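I finished the Ferri series last night, all 51 episodes, and I wanted to write something down before I forget who was who.
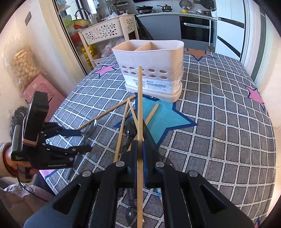
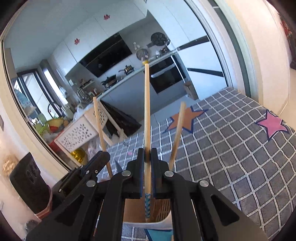 The main reason I started it was Nazareno Fiore. I first saw him in a small play my sister dragged me to, where he had one scene as a landlord and got the biggest laugh of the evening. He is a lot quieter in Ferri. He plays the older brother who comes home to run the family hotel, and for the first nine episodes he hardly talks. I liked that. My husband thought the sound was off.

Guangming Liao joins in the second season as the lawyer. People online say the show changed too much after that, and they have a point, but I thought his scenes were the best part of it. The long dinner in episode 20 is the one to watch if you only watch one.

There is always talk about whether the two of them get along. I read a long thread on it and came away with nothing. One person said they stopped speaking during filming and another said they share a vacation house. I don't know either of them, so I will leave it there.

What I didn't like: the music, the wedding episode, and the cousin who disappears in January and is never mentioned again. I went back to check if I had missed a line about her. I hadn't.

Next is Rerkero, which has Liao in a smaller part. It's only one season. My sister has seen it already and won't tell me if he makes it to the end.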